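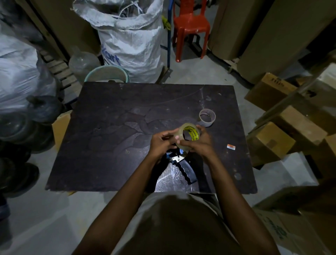
# Tape guns: loading, fixing and looking after them

Most trouble with a tape gun comes down to the roll being in backward, the wrong size of roll, or a roller that no longer turns. All three can be sorted out at the table in a few minutes. These notes apply to the ordinary handheld kind with a handle, a cutting edge and a hub that the roll slides onto.

## Before you load a new roll

- Read the label inside the core. It usually gives the width of the tape and the length on the roll. Most household guns take 2 inch tape. A wider roll will rub on the frame, and a narrower one will wander from side to side.
- Find the loose end while the roll is still in your hands. Turn the roll slowly and drag a fingernail across the surface until it catches. Clear tape is the hardest to see, so tilt it toward a window or lamp.
- Peel back a few inches and cut off any strip that has split. If the tape keeps splitting down its length, go once around the whole roll and throw that layer away.
- Take the old core off the hub and scrape away any tape stuck to the hub itself.

## Loading

1. Lay the gun on its side with the open side of the hub facing up.
2. Hold the roll so that the sticky side of the tape will face away from the handle when it comes off the front.
3. Push the roll all the way onto the hub. It should turn with a little drag.
4. Feed the end between the roller and the metal guide, then pull it forward past the blade. Watch your fingers on the teeth.
5. Press the tape against a piece of scrap cardboard and pull the gun toward you. Tip the handle down to cut.

If the roll spins too freely, tighten the knob or nut in the middle of the hub a quarter turn at a time. If you have to tug, loosen it the same way. The Tesham gun I use for parcels has a plastic nut, and it strips if you take pliers to it.

## When the roller sticks 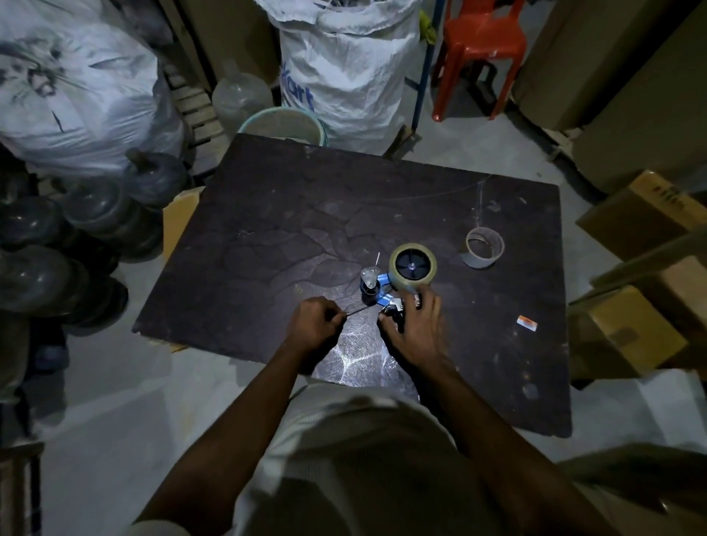

A sticking roller is nearly always gummed up with adhesive. You can clean it in place with a rag and rubbing alcohol, but it is better to take it out. Work over a flat table with nothing loose on the floor beneath you. Keep hold of the gun by the handle and ease the metal rod or pin clear with your other hand, then set it down where it can't roll. Take the roll of tape off if it gets in the way, though on many guns the front parts can be reached with the tape still mounted. Note which way each bracket faces before you move it.

Wipe the pin and the inside of the roller with alcohol and let both dry. Don't oil them. Oil gets onto the tape and the tape won't hold. If the pin is bent, roll it on the tabletop to find the high spot and straighten it gently, or replace it. Lotley sells pins and rollers separately, and the packing shop in Sornport will usually let you try one against your old one.

Put the parts back in reverse order and turn the roller by hand before you thread the tape again.

## Choosing the tape

- Clear packing tape is for cardboard. It does badly on woven plastic sacks, dusty board and anything cold.
- Duct tape is stronger but leaves glue behind, and many carriers don't like it on parcels. Keep a roll nearby for mending bins and tying up bundles.
- Brown paper tape can be written on, and it tears by hand.

## Storage

Store rolls flat, in a bag, away from heat. A roll left in a garage from November through the winter will often split at first. Bring it indoors the night before you need it. Fold the end of the tape under before you put the gun away, and cover the blade with a strip of scrap card. I use the lid flap from a Sekiguchi box, folded once and held on with a rubber band.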